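**Caring for oiled wood surfaces at home**

1 May 2020

Many Cundetton members have been at home since March and are using their tables for work, school and meals all at once. We have had a steady run of emails about dull patches, water rings and rough spots, so this month's item covers the basics for oiled wood.

Check first that your surface is oiled and has no varnish on it. Put a few drops of water in a corner and leave them for 15 minutes. If the wood darkens under the water, it is oiled or bare and you can go ahead. If the drops sit on top and wipe away without a mark, the surface may be sealed or recently oiled, and new oil will only leave it sticky.

Clear the surface and wipe it with a damp cloth and a little dish soap. Let it dry overnight. Rub rough spots with fine sandpaper, always along the grain, and lift the dust with a dry cloth.

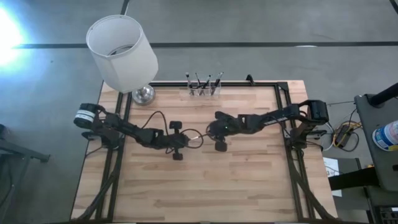
Pour a small amount of food-safe mineral oil onto a lint-free cloth and spread it in long strokes. The end grain takes more than the rest, so go over the edges twice. Leave the oil for 8 hours, then wipe off whatever is left. A dry surface may want a second coat the next day.

For water rings, try oil alone before you sand. Pale rings often fade after one coat. Black marks are usually from iron, such as a can or a cast pan left standing, and they go deeper. Lemon juice will lighten some of them. Rinse it off well and let the wood dry before oiling.

Cloths used with linseed or other drying oils can catch fire by themselves if they are left in a heap. Lay them flat outdoors to dry before they go in the trash.

The Bradevcombe store is closed to walk-in visitors, but curbside pickup is open on weekday afternoons. Mineral oil is in stock in the small and large bottles. Fine sandpaper is short, and we are limiting it to one pack per order until the next delivery from Faremico comes in.

The Ghaffari Street workshop stays closed for now. Class fees already paid will be carried over to the new dates, and members who would prefer a refund can reply to this newsletter with their booking number.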